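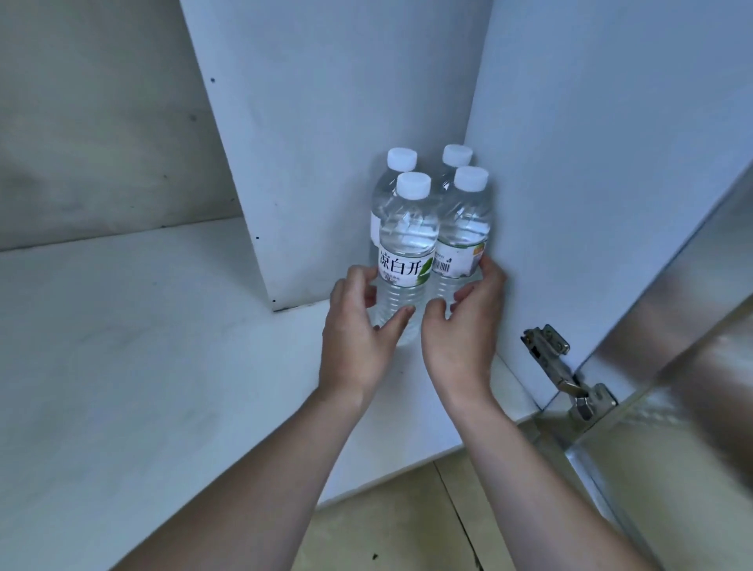

3.2 Storage of bottled water

Bottled water was the most common drink kept in the kitchens we studied, and it was also the item with the least settled place. Households bought it in packs of 20 and seldom stored a full pack together. Part of it went to the refrigerator door, part stayed in its wrap on the floor, and the rest was placed in cabinets wherever there was depth to spare. Back corners were used often for this purpose. In Figure 4, the bottles stand two by two in the corner of a bottom shelf, and both hands are needed to hold the group together. The rear pair is hard to see behind the front pair, and little more than the caps and a bit of neck and shoulder tells a person at the cabinet door that a second row exists.

Figure 4. Four water bottles grouped in the back corner of a bottom shelf, held with both hands.

We call this arrangement a block, following Lappalainen's coding scheme for dry goods. A block differs from a line, in which bottles stand one behind another along the side wall. Participants who stored water in blocks told us they liked being able to shift the whole group at once when wiping the shelf. Those who used lines said they could take one bottle without disturbing the others. Both groups complained about low shelves, where reaching the rear wall means bending or kneeling.

The kitchens in the Skurnstead sample had fixed shelves, while those in Rissanen had shelves that could be moved up or down. We expected the second group to make more use of the upper levels for water, but most kept it low. Weight was the reason given in nearly every interview. Heinonen reported the same preference for canned food in an earlier round of visits, carried out in October.

Labels played a small part. Few participants turned them to face the door, even when they did so for jars and cartons on the same shelf. Where two brands were kept, people told them apart by cap color or by bottle shape. Section 3.3 takes up cartons, which were sorted with more care.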